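Book drive moves to Skemer Hall

The Hukadbridge book drive takes place this Monday at Skemer Hall. Doors open at 9. Last year readers gave 915 books, almost half of them for children. 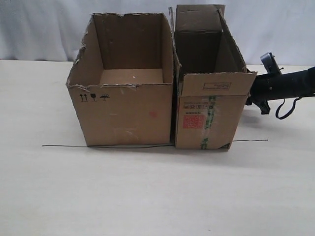
Two cardboard boxes on a tabletop.

Paperbacks and picture books are needed most.
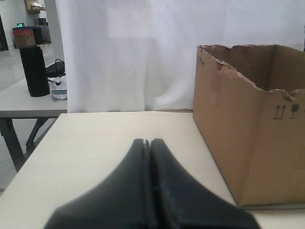

Can I bring textbooks?
Only those in current use at Pugh School.

Marichka Pavliuk is running the sorting this year. 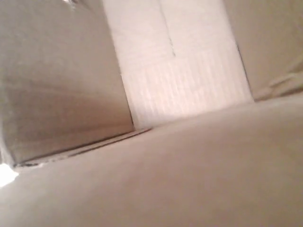
She needs two more drivers for the Vullau route. Call Gerrit Groen at the hall.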